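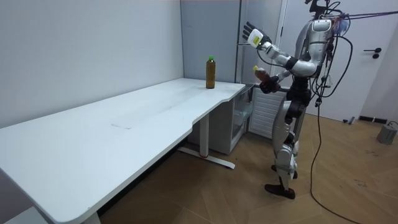
The long white desk and grey cabinetry, Tutwood office.

April. The records office completed its second week of the Holtach transfer. A total of 272 folders were received, of which 52 require new labels before they can be shelved. Mr. Shimada reviewed the parish maps in the morning and set aside 27 for repair. Gyula Kun called at 3:30 p.m. regarding the Dhillon letters; the family has agreed to a loan of 2 years, and the signed form is expected by mail. The reading room closed at the usual hour. Outstanding: the order for archival boxes, and a reply to Clirurska concerning the missing index.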